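Small aluminum boat, 4 hp outboard cavitates when two people sit aft
Posted in: Boats and Motors > Trim and Setup

Marietjie Modise
I have a Zallgate open aluminum hull with a 4 hp short shaft outboard. Alone, it runs fine. With a second adult on the rear bench the prop loses bite in any chop and the motor over-revs. Total load is under the plate limit. The dealer suggested a long shaft motor. I would like to rule out cheaper causes first. We carry some plastic furniture out to the sandbar, stowed against the transom, so that weight is aft too.

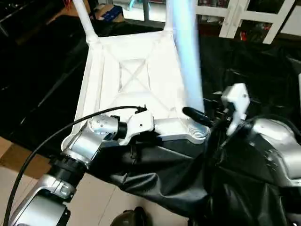 White table, upside down, legs on

What should I measure before spending money?

Niall MacLeish
Start with transom height. Measure from the top of the transom, where the clamp bracket rests, straight down to the bottom of the hull at the centerline. A short shaft motor wants 15 inches, give or take half an inch. If you get 17 or more, the dealer is right and nothing else will fix it.

Then check the plate above the prop. With the motor vertical, it should sit level with the hull bottom or up to an inch below it.
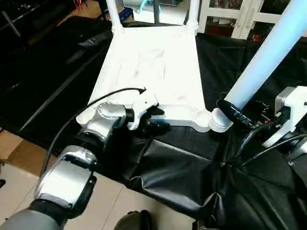
If both of those are in range, look at the tilt pin. On most small outboards it has several holes, and the factory setting is often one too far out. With two people aft the bow comes up and the prop drives at an angle to the surface. Move the pin one hole closer to the transom and repeat the same run with the same load. Change one thing at a time - otherwise you learn nothing from the test.

Also confirm the clamp screws are tight. I have seen a motor creep up the transom by an inch over a season.

Lucyna Wróbel
just buy the long shaft, mine is a Sustik and never had a problem

Nest Rowlands
Agree with Niall on the order of checks. I would add load position, and it costs nothing to test. Two adults and gear at the stern can come to 400 lb, and a light hull will squat badly with that. Move one person to the middle bench and put the fuel tank and anchor forward. As for the furniture, a table like yours has a flat top and can ride upside down on the floor ahead of the middle bench. The same goes for a stool with that ribbed cross underneath.

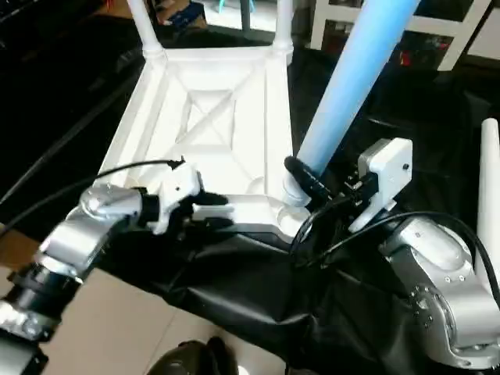 Prop condition matters as well. A bent blade or a nicked leading edge will ventilate early, and so will a hub that has started to slip. Mark the hub and the outer barrel with a paint pen, run it under load, and see if the marks still line up. On the furniture, legs that stick straight up like those on the white stool will catch a line, so lash them low and keep them clear of the tiller. My own boat measured 15 and a quarter at the transom and the whole problem was weight aft.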